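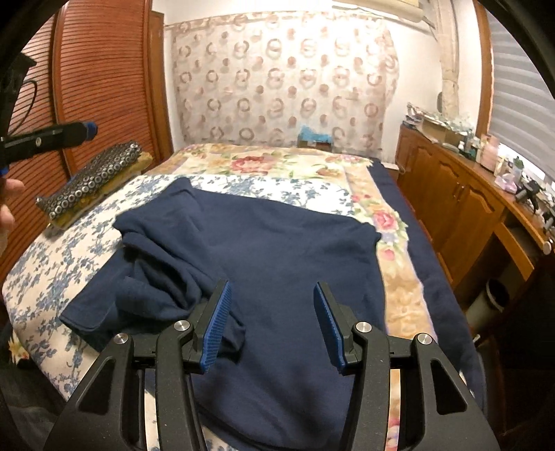

May 2023 – folding notes, bedroom, navy pile

Started with the navy top, spread out on the rose bedspread, because Azucena wanted the dark things done first. Navy is a pain! The bedspread has a navy border down one side, and if a sleeve wanders over there I lose the edge of it completely. So: keep everything dark toward the middle, over the roses, where the cream shows up behind it.

What I'm doing for tops at the moment (Ronaldo, this is your method with the fussy bit taken out):

Lay it out loosely and find both shoulders before anything else. Sleeves in, one at a time, and smooth each one with the flat of the hand. Sides in to meet, then fold in 2, hem up to the collar. I tried folding in 3 as well and it makes a nice little brick, but the thick ones spring open again as soon as I look away.

The bed is softer than the table at Usel and I keep forgetting that. Press down on a fold and the whole quilt goes with it, so the crease ends up somewhere else. Wellington says put a board underneath. I say then it's a table.
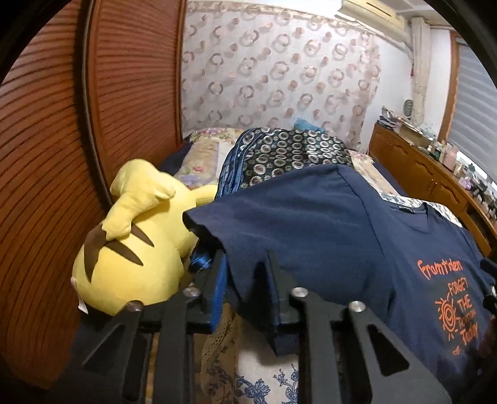
T-shirts are easier, except for the printed ones. The navy one with the orange "Framtiden" lettering has a sun sort of swirl next to the words, and I'd like the print to end up on the outside so you can tell which shirt it is in the drawer. That means face down to begin with, which I got wrong, so I had to open it all up and go again. The Pikachu is staying on the bed, by the way – I did think about moving it, but it's a handy thing to point a sleeve at.

Still to do: the rest of the shirts, then the satin, which I am not looking forward to (it slides off everything). Jeferson has 20 hangers for me if folding it is hopeless. Ask Eftychia how she does hers before July, when the winter things have to go up on top of the wardrobe.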